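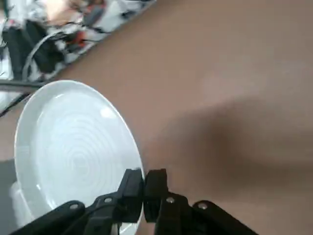
Datasets / Tabletop manipulation

ene-plates, version 2

README and data card. Maintained by Isauro Jaramillo, Premandale shared workshop. Last touched in May.

What this is

Recordings of a hobby arm trying to pick up a plate by its rim, made on a table at Premandale. The arm is called Ene. The gripper is a parallel one with black fingers on linkages, and the camera sits at the wrist, so the linkages are always in view along the bottom and you should not crop them out unless you know why you're doing it.

Version 1 came with a claim that a policy trained on it could "handle dishes." I wrote that claim and I'm withdrawing it. The policy could sometimes handle the plate it was trained on, on the table it was trained on, with the lights the way they were that evening. Please don't cite version 1 for anything.

What's in it

24 sessions, each a folder of episodes. An episode holds the wrist video, joint positions, the gripper command and a text note. The gripper command is what was asked for. There is no force sensing, so the gap between what was asked for and what the fingers did is something you'll have to guess from the video.

Frame rate is 15 per second. The logger drops frames when the laptop gets busy, and the timestamps show it. Use the timestamps. If your loader assumes even spacing, your loader will be wrong in the places where the arm moves fastest.

Labels

Each episode is marked "held," "slipped" or "unclear." I did the labeling myself, by watching. A label of "held" means the plate left the table and was still between the fingers when the recording stopped. It says nothing about whether you'd want that plate carried across a kitchen.

I relabeled 14 episodes between versions, most of them from "held" to "unclear." In those, the rim lifted but the far side of the plate may have been resting on the table the whole time. From the wrist you often can't tell. I was generous the first time through, as people are with their own projects.

A single frame with the fingers at the rim is worth very little as evidence. The approach looks much the same in episodes that ended well and episodes that didn't. I mention it because I've seen demo pages (ours included) made up almost entirely of that kind of frame.

Known problems

White plate, bright highlight. The glaze reflects the overhead light and the highlight moves as the wrist moves. A depth estimator I tried, from the Oltance package, put a hole in the middle of the plate. I didn't try very hard to fix it.

Shadows. There's a soft dark band across the brown tabletop in some of the footage, off to the right of the fingers. One early policy seemed to steer by the shadow. When we moved the lamp it reached for the wrong spot, repeatedly, with great confidence. If your results look unusually good, move a lamp and run them again.

Background. The far side of the table has fabric and cable on it in some episodes. We left it because a tidy table gives you a model that works on tidy tables. Whether the mess we have is varied enough to help is a separate question, and I doubt it. It's mostly the same mess.

Two operators. Nearly all the teleoperation is mine, and the rest is from another member who grips later and squeezes harder. The operator field in the notes tells you which is which. I would not average over it.

Finger wear. The grip changed over the project and I didn't log when. I should have.

The build

The base and upper arm follow the Flellau plans with longer bolts at the shoulder. The plans promise a repeatability figure that we have never reproduced, so I've left it out of this card. Ours droops when extended. Calibration files are in the calib folder, one per session — use the matching one, and be suspicious of it anyway after a long session, when the motors have warmed up.

The gripper linkage has small pivot screws that work themselves loose. Check them before you record. A loose pivot shows up as one finger arriving before the other, and on a rim grasp that nudges the plate sideways before anything closes on it. Thread locker helped some. Tightening them until the linkage binds did not help, and I've done it more than once.

What it's good for

Testing loaders and sync code against imperfect recordings. Comparing grasp detectors on shiny, low-contrast objects. Learning what a rim approach looks like from the wrist.

I would not use it to show that a method generalizes. Training and test episodes share a table and a workshop, and a random split will flatter you. Split by session at the very least.

Changes in this version

Labels redone as above. Sessions with the camera knocked out of alignment are moved to the rejects folder with their notes intact. The success percentage has been removed from the top of this file, and I'm not planning to put a new one there.

Corrections

Send the session name, episode number and what you think I got wrong. If you disagree with a "held," include the timestamp where you think the plate touches the table. I'll look at it again at normal speed and then slowly, and change the label if you're right.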